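3.2 Equipment cost and purchase order

The budget of the Padov project covered two arms, two grippers and the objects for handling. We received offers from Virnesico and Zavon, and the difference between them was 4,000 euros. The grippers were ordered first, as their delivery took 70 days.

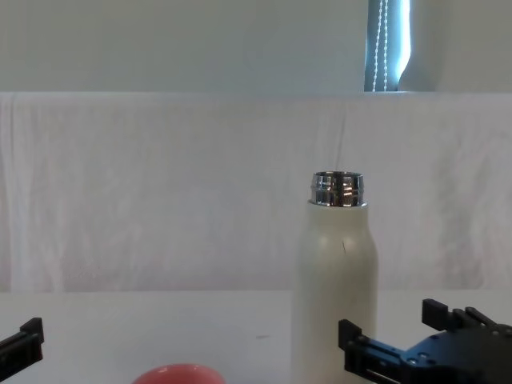 Figure 2. Uncapped bottle on the table, with the right gripper open near its base.

For the small objects we planned 200 euros, of which 80 were kept for replacement.

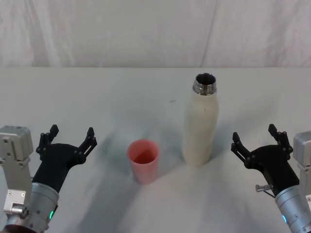
Spare fingers are a cost which we estimated too low in the first plan. Each arm needs its own set, and Zavon sells them only in pairs. With a plastic cup standing nearer to the left gripper and a bottle nearer to the right one, both sets are in use and both must be included in the yearly budget.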